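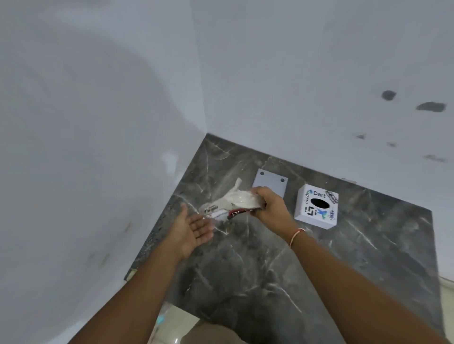
*Packet work on the slab, with the plate and the stickered box further back.*

## 4. Recording your hand examples

Hi, Zeyu Liao again. If you've done the head camera fitting in section 3 you're ready for the fun part, which is filling up Kesero with examples it can learn from. The set we trained on in Wilville has 3,238 clips in it now and I recorded 784 of those myself, mostly sitting at a slab with a cup of tea going cold somewhere safe. You don't need anywhere near that many to get started!

Small everyday things are best for this. Packets, little trays, flat plates, boxes – anything you can pick up without straining. A patterned surface is fine too (marble, woodgrain, whatever you've got), as long as you stick with it for the whole session.

### 4.1 Before you start

1. Put the camera on and look down at the middle of your work surface. Check the live view in Cistach and tilt the camera until the spot where your hands will meet is close to the centre.
2. Push your sleeves up past the wrist. Bracelets and watches can stay on, but keep the same ones on until you've finished.
3. Set out the objects you'll be using and leave a clear patch in front of you, a bit bigger than your two hands side by side.
4. Open a new session in Cistach and type in a name. I use the surface plus the month, so mine is "marble April". Don't reuse an old name or the clips get mixed in together.

> **Caution:** If your slab or board is sitting on blocks, press on each corner before you record. Mine rocked once and I nearly lost a toe.

### 4.2 Two-handed clips

1. Press record, then hold still with both hands in view until you hear the beep.
2. Bring both hands to the object together. With a shallow tray, spread your fingers over the rim from both sides and press it flat against the surface. Other bits and pieces can stay beside it while you do this, and I like having a plate and a packet lying nearby so Kesero gets used to a bit of company on the bench.
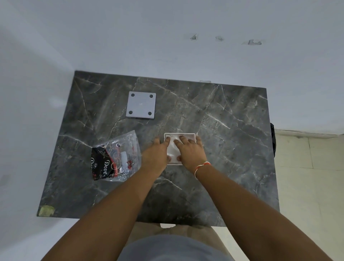 3. Let go, bring your hands back towards you and wait for the second beep.
4. Move the object a little and go again. Turn it, slide it, swap sides with its neighbour. I do 4 positions and then change objects.

**Note:** Go at your normal speed. My first lot were all in slow motion – I was being so careful – and the arm learned to be careful too, and it was painful to watch.

### 4.3 Lift and hold

Same start as before, only this time the object leaves the surface. Take the left and right edges, fingers over the top and thumbs tucked under, and keep it level just above the slab. A small square plate is a lovely one to practise on, and the dark round pads near its corners give you something to judge the tilt by.

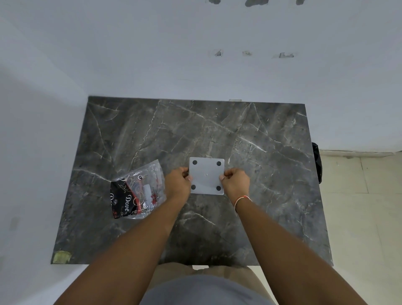
### 4.4 Checking and labelling

1. Play each clip back in Cistach. Bin it if your hands wander out of view or your head swings away in the middle.
2. Choose the action from the list (press, lift, hold, crumple) and type the object name in plain words. "Square plate" is plenty.
3. Mark fumbles as **Fumble** and keep them. Kesero uses those as well.
4. Hit **Send to Cao** when you're happy with the session. Leave the window open until the bar fills, then take the camera off and give your neck a rest.

If a clip shows up grey in the list it hasn't been labelled yet, and Cao will skip over it without telling you. I lost a whole afternoon to that one. Sort the list by colour before you send.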